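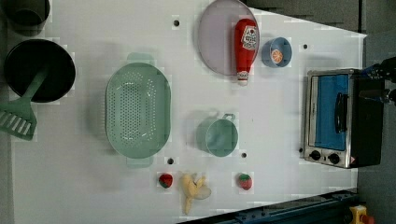
Callum Sutherland wrote in after the last issue to ask whether play food is worth keeping once the kids hit six, and whether anyone still has a full set after a year of use. I love this question! My answer is yes to the first and not a chance to the second – ours has been through two families and I couldn't tell you where half of it went.

What I can tell you is how well a small kitchen spread works when you put the whole lot out on one table instead of handing over a bin. A colander, a frying pan, a slotted spatula, a toaster oven, a strawberry, a bottle of ketchup, and off they go. Mal-soon Yeo tried it at the Sarnau playgroup in November and got almost a whole morning of breakfast orders out of it (mostly strawberries with ketchup, which I'm told is delicious).

The mint green pieces are my favorites. The colander is big enough to be a sink, a boat or a hat, and the slots in the spatula are great for small fingers. If you're putting a set together from thrift stores, look for the colander first and let the rest follow.
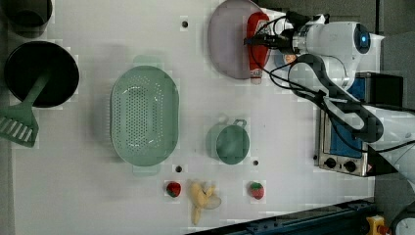 Issue 100, page 2

More from the toy shelf: Hwa-young Ryu is collecting spare play food for the Rotich swap table, and peeled bananas are especially welcome – they go fast! Pans and plates are fine too, chipped or not. Bring them in a bag with your name on it, and take home something you don't already have.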